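4.2 Gripper comparison

We compared two grippers, Binska and Prasura, on the same arm and under the same controller. Each gripper made 100 pick attempts from a metal bin holding a mix of rigid and soft items. Object order was shuffled after every 19 attempts. An attempt was scored as a failure if the item was not held for 3 seconds above the rim. The fixed camera view was used for grasp planning in both conditions (Figure 3). 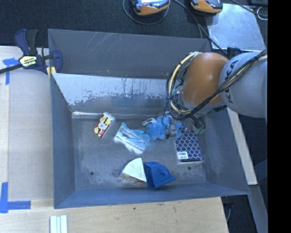

Figure 3. Bin workspace with the KUKA arm and six test objects.

Soft items were scored separately from boxes and blocks, and both sets of scores are reported below.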